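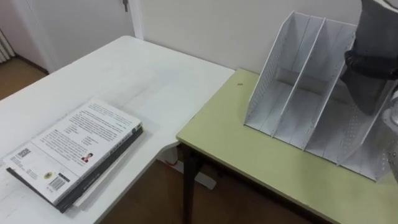

Section 4. Setting Up Your Reading Corner

Now that your Wurkholm desk is standing on its own feet (well done, by the way, the legs are the fiddly part and they're behind you), we come to the bit most people look forward to, and that is deciding where it goes and what lives on it. Pour yourself something nice and take your time. There's no hurry with any of this, and the desk will wait.

These pages were first put together by Muireann Ó Gríofa for customers of our Urkcombe shop, and we've kept adding to them as people write in with questions. If yours isn't answered, the help line is at the end of the section.

4.1 Finding the right spot

1. Stand the desk roughly where you want it and live with it for an evening before you commit. Light that seems lovely at nine in the morning can be right in your eyes by suppertime.

2. Check that all the feet are sitting flat. Press down gently on each corner of the top in turn. If one corner dips, turn the foot underneath it counterclockwise until the wobble goes away.

3. Leave a gap the width of your hand between the desk and the wall. You'll want it for lamp cords, and it lets you get a duster down there now and then.

CAUTION: Please don't drag the desk, even a few inches. Lift it with a second person, one at each end, holding it under the top and never by the legs. Dragging can loosen the leg bolts, and then it's back to Section 3, I'm sorry to say.

4.2 Pairing the desk with a second table

A lot of you already have a table you're fond of and would like to keep using alongside the new one. We're all for that! The two don't have to match in color or in height, and a second surface is a wonderful place for the mail, the sewing, or a tray of tea while the desk stays clear for reading.

1. Bring the second table up to the desk slowly, with one person guiding the end that's nearest. Table edges chip most easily when they knock into each other.

2. If one top is lower than the other, decide now which one you'll write at. Sit down in your own chair and rest your forearms on each. Your shoulders should stay down, as if you'd just let out a breath.

3. Leave a little space between the two so that neither rubs when you lean on it. Two felt pads from the Kinsella hardware bag, stuck to the edge of the table, will do very nicely.

4. Look underneath before you sit. Gather up any cords or tags near the feet so you don't catch them with your shoe or your chair.

NOTE: If the second table has a dark edge band, wipe it dry straight after cleaning. Water that sits along the seam can creep in and lift the band.

4.3 Putting your books on the desk

The top will hold a good many books, but it's happiest when the weight is spread out.

1. Start with the book you're reading now and perhaps the one you mean to read next. A short stack toward one side leaves your elbows plenty of room.

2. Put the bigger or heavier book on the bottom and the paperback on top. Paperbacks that spend the summer underneath something heavy tend to come out with a curl to them, especially in a damp August.

3. Keep the stack back from the rim, where a sleeve is less likely to sweep it off.

4. When you want to move the stack, pick it up. Grit under a bottom cover will scuff a matte top if you slide it.

NOTE: New books and dark-colored covers can leave a faint mark on a white surface if they stay in one place in strong sun. Shift them over once in a while. Ettore Vitale in our workshop does his on Wednesday, when he waters the plants, and it's as good a system as any.

4.4 Looking after the surface

1. Dust with a soft dry cloth, going right out to the rounded corners.

2. For light scuffs, use a damp cloth with one drop of dish soap. Rub in small circles, rinse the cloth, and go over the spot again. Very faint scuffs may stay, and they're a normal part of a desk that gets used.

3. Dry the top completely before you put any books back. Wait 16 minutes by the kitchen timer if the room is cool.

CAUTION: No scouring powder, no steel wool, and no nail polish remover, please. All of them will take the matte finish off and leave a shiny patch, and we have no way of putting it back for you.

4.5 If you need a hand

Spare feet and felt pads are listed in the Ollau parts booklet under item 212. To order by phone, ask for Ronja Fjeld or Fergal Noonan, and have the label from under the desktop handy when you call. If you've lost the label, call anyway and tell them which legs you have.

Section 5 covers adding the drawer.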